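How to Remove Tea and Coffee Stains from Small Cups

Posted January 22, 2024, in Kitchen Care

Small cups stain faster than mugs. The drink sits closer to the rim, the walls are narrow, and a regular sponge doesn't reach the bottom corner. If the inside of your cups is pale, the brown ring shows after a week or two of daily use.

The method below works on glazed ceramic, stoneware and porcelain. Do not use it on cups with metallic trim, on cracked cups or on unglazed clay. If you are not sure what a cup is made of, look at the maker's mark underneath or test a small spot near the foot first.

What you need

Baking soda
White vinegar (optional, for hard water marks)
A soft bottle brush or an old toothbrush
A bowl that holds at least 700 ml
Two clean towels, one for under the cups and one for drying

Step 1. Rinse and sort

Rinse each cup with warm water and set it on the table where the light is good. Tilt it and look at the inside wall. Brown rings are tea or coffee. A chalky white film is mineral scale from the water. Gray lines that look like pencil marks come from spoons and need a different cleaner, so put those cups aside.

Dark green glazes with a light interior are common in small cups, and they need a closer look at the rim. The glaze is often thinner there and the color shifts toward beige or brown. That is part of the finish. Scrubbing will not change it and may dull it.

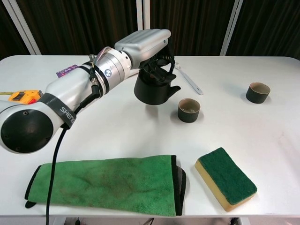
Photo: Larkville Kitchen Notes

Keep some space between the cups while you work. Two cups knocked together will chip at the rim before they chip anywhere else.

Step 2. Make the paste

Mix 2 tablespoons of baking soda with just enough water to make a thick paste. It should stay on the wall of the cup without running. If it slides down, add more baking soda.

Step 3. Apply and wait

Spread the paste over the stain with your finger or the brush. Cover the ring completely and press some into the corner where the wall meets the base. Leave it for 10 minutes. Old stains can take longer, but don't let the paste dry out. Add a few drops of water if it starts to crack.

Step 4. Scrub

Use the brush in small circles. Light pressure is enough. Work from the rim down so the loosened stain ends up at the bottom. Do not use steel wool or a scouring powder with grit in it, even on a heavy stain. Fine scratches hold color, and the cup will stain faster next time.

Step 5. Rinse and check

Rinse with warm water until no grit is left. Fill the bowl with clean water, dip the cup and run a finger around the inside. If it feels sandy, rinse again. Repeat steps 3 and 4 if you still see a ring.

For white film, pour in equal parts vinegar and water and let it stand for a few minutes, then rinse well. Use the vinegar after the baking soda has been rinsed out. Mixed together they fizz and cancel each other.

Step 6. Dry

Turn the cups upside down on a folded towel. After a few minutes turn them right side up so air can get in, or dry the inside by hand. Wait until the foot of each cup is dry before you stack them. Unglazed feet hold water and can leave marks on the cup below.

How often

Once a month is enough for cups used every day. A quick rinse right after drinking does more than any cleaner.

Next in Kitchen Care: Cleaning a teapot spout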